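4. Die Simulationsumgebung und was wir mit ihr angestellt haben

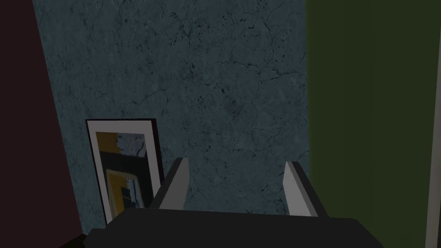

Abbildung 1: Sicht auf den geöffneten Greifer vor der Wand, links daneben das angelehnte Bild (Simulation).

Unser Kurs hatte für das ganze Semester genau einen echten Arm, den wir Nerkau getauft haben, und den mussten wir uns mit zwei anderen Gruppen teilen. Also haben Nimal Uddin und ich ziemlich früh beschlossen, alles, was irgendwie geht, erst einmal in der Simulation zu machen. Die Räume dafür würfelt ein kleines Skript zusammen, das bei uns Prirkilent heißt (fragt bitte nicht, der Name stand irgendwann im Repository und blieb). Es zieht Wandtexturen, Farben und ein paar Gegenstände und stellt sie in eine Ecke, vor der dann der Greifer steht. Manche Kombinationen sind wirklich scheußlich, aber fürs Training war uns das gerade recht! Die rissige graublaue Wand aus Abb. 1 zum Beispiel mochte ich anfangs überhaupt nicht, und dann wurde sie zu unserem Lieblingstest: Die dunklen Risse laufen kreuz und quer, während die grüne Fläche rechts daneben völlig glatt ist, und an genau solchen Übergängen hat unsere erste Kantenerkennung reihenweise Griffpunkte vorgeschlagen, wo es nichts zu greifen gibt.

Die Aufgabe selbst klingt erst mal harmlos. Ein gerahmtes Bild lehnt unten an der Wand, der Greifer soll es am Rand fassen, ein Stück anheben und wieder abstellen, ohne dass es umkippt. Wir hatten uns das ausgesucht, weil Afroza Khan, die unseren Kurs betreut, in der ersten Sitzung meinte, flache und leicht schräg stehende Dinge seien viel unangenehmer als Würfel. Sie hatte recht. Bei einem Würfel darf man sich beim Winkel ganz schön irren, bei einem Rahmen merkt man es sofort – die eine Backe schiebt ihn weg, bevor die andere überhaupt da ist.

4.1 Ablauf der Versuche

Wir haben 50 Räume erzeugt und in jedem denselben Ablauf gestartet: Anfahren mit weit offenen Backen, Ausrichten am seitlichen Rahmenrand, Schließen, Anheben. Als Erfolg zählte ein Versuch nur, wenn der Rahmen nach dem Absetzen noch stand. Über diese Regel haben Nimal und ich uns eine halbe Stunde gestritten (er wollte das Anheben allein schon gelten lassen), und am Ende haben wir die strengere genommen. Die Kamera sitzt hinter dem Greifer und bewegt sich mit. Damit sieht man die Backen zwar immer, aber der Greiferkörper verdeckt auch gern mal die Unterkante des Rahmens, und genau die hätten wir für die Schätzung der Neigung so gut gebrauchen können. Wir schätzen die Neigung deshalb aus der oberen Kante und den beiden Seiten, soweit sie zu sehen sind.

4.2 Was dabei herauskam

Mit der ersten Version gelangen 12 der 50 Versuche, und ich gebe zu, dass die Stimmung an dem Nachmittag nicht die beste war. Beim Durchsehen der Fehlversuche fiel uns dann auf, dass sich die Erkennung oft auf Linien im Inneren des Bildes stürzte. Viele unserer Motive enthalten selbst wieder Rechtecke, und so ein helles Rechteck im dunklen Motiv sieht für einen einfachen Kantenfilter eben auch nach einem prima Rahmen aus. Wir haben daraufhin das Passepartout als Zwischenschritt eingebaut: Zuerst wird die helle, breite Fläche gesucht, und erst von dort aus geht es nach außen zum schmalen schwarzen Rand. Danach waren es 30 von 50, mit denselben Räumen und denselben Startpositionen.

Der Rest hängt fast immer an der Neigung. Steht der Rahmen nur wenig schräg, klappt es meistens, lehnt er stärker, dann rutscht er beim Schließen an der Backe entlang nach oben weg. Nimal hat probeweise die Reibung erhöht, und natürlich stieg die Erfolgsquote sofort – nur hätte uns das am echten Arm nicht viel geholfen, also haben wir den Wert wieder zurückgesetzt und die Läufe nicht in die Auswertung genommen. Ob ein zweiter Blick von der Seite reicht, um die Neigung besser zu bestimmen, wollen wir im Juni ausprobieren, wenn wir Nerkau endlich eine ganze Woche für uns haben.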